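Quaye Tableware Opens Its Spring Seconds Sale to the Whole Valley

VATHAM, April. Quaye Tableware is happy to announce that its spring seconds sale, which for years was a quiet affair held for neighbors and the families of people who work in the pottery, will be open to everybody this year, and that everybody really does mean everybody, including those of you who have written to us from three counties over asking whether you'd be turned away at the door. You won't be!

The sale runs through the end of April in the old packing hall behind our Vatham pottery. Doors open at 9 a.m. and we close up at 4 p.m., or a little later if people are still deciding between bowls. Exactly 3473 pieces have been set aside, among them dinner plates, soup bowls, pitchers, butter dishes and the small lidded jars that always seem to go first.

For anyone new to the idea, a second is a piece that came out of the kiln with something not quite as we meant it. The glaze may have pooled near the foot, or a rim may lean a hair to one side. Every piece on sale has been checked for cracks and is sound enough for daily use, and prices run well below those in our regular shop.

"My own kitchen is full of seconds and I wouldn't trade them," said Sunita Tiwari, owner of Quaye Tableware. "I have a blue pitcher with a thumbprint in the handle, and I've poured from it nearly every morning since I took over the business. People used to ask me in the grocery line when the sale was, sort of whispering, as if it were a secret. So we thought, well, let's just put it in the paper."

Two of our lines make up most of the sale. Trundach is the heavier one, a speckled stoneware that many of our longtime customers collect, and there will be 1000 pieces of it on the shelves. Temia, our lighter everyday line, accounts for another 700, mostly side plates and cups in cream and moss green. The rest is a mixed lot, with test glazes, discontinued shapes and a good many lids that have lost their pots (bring your measurements if you've broken a lid at home, as you may very well find a match).

Please bring a box or a sturdy bag if you have one. We'll have newspaper for wrapping, and there is coffee by the door, served in cups that are also for sale. Parking is in the gravel lot on the river side, and the entrance from there is level all the way in, with no steps.

Pieces can't be held or reserved by phone, but our shop staff are glad to answer questions about glazes and sizes during opening hours.

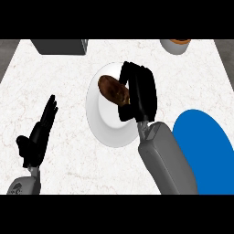 Can seconds go in the dishwasher?
All the Trundach and Temia pieces can, on a normal cycle. Test-glaze pieces should be washed by hand.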